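Review: Sorkus two-arm household unit, seen at the Pallstead open day

January 30, 2025

The Sorkus is a legged household robot sold through Gosselin, with two arms and five-fingered hands. Gosselin ran it in a furnished office suite at its Pallstead site in January, and visitors could stay as long as they liked. I stayed for most of the day. Nothing in this review comes from a unit on long-term loan, so battery aging, service and noise over months are outside its scope.

The demonstration program had two parts. The first was walking between rooms on carpet and hard floor. The second, which drew fewer people and told me more, was tidying footwear on a low two-tier rack placed under a desk. Low storage under furniture is a hard case for any arm mounted at shoulder height. The elbow has to clear the desktop, the hand has to arrive nearly level, and the head has to keep the shelf in view while the forearm covers part of it.

Sorkus handles the approach in stages. It stops short of the desk, sets its feet, then extends one arm while the other stays low. The fingers open well before the hand reaches the shelf. Speed drops sharply over the last stretch, and the operator's screen shows a grip plan before contact. Plans can be rejected from the tablet, and the arm then backs out along the path it came in on.
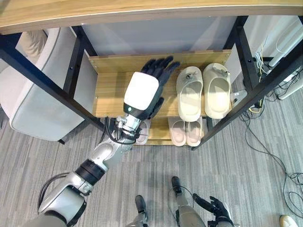
Slides with a wide strap suit the hand. There is an obvious place to put the fingers, and a stiff sole keeps its shape when lifted from one side. Soft slippers went less well. The hand tended to squeeze them flat, and on the lower shelf the software asked for confirmation on nearly every pick. I also saw it pause over small parts attached to a strap. The operator said these are treated as separate objects until the model is confident they will move with the shoe, and that the threshold can be changed in the settings. I would leave it alone.

Placement is better than picking. Pairs came back side by side and reasonably straight, with toes facing out as set in the profile. The upper shelf was consistently neater than the lower one, where the arm has less room to turn and the wrist cabling gets close to the shelf edge. A tighter cable wrap would help more here than another software update.

The tablet software, Kolitberg, is plain and quick. Tasks are built from a list, each with a zone, an object class and a resting position. Logs export as text. The session log I was given ran to 1688 lines, of which 281 were planner warnings, most of them repeats of the same reach-limit message. These should be grouped. The manual is 580 pages and has no index, though the chapter on workspace setup is good and should be read first.

Score: 5 out of 10 for under-desk work at its current level. Open shelving at waist height would probably earn it more, but Gosselin did not show that at Pallstead.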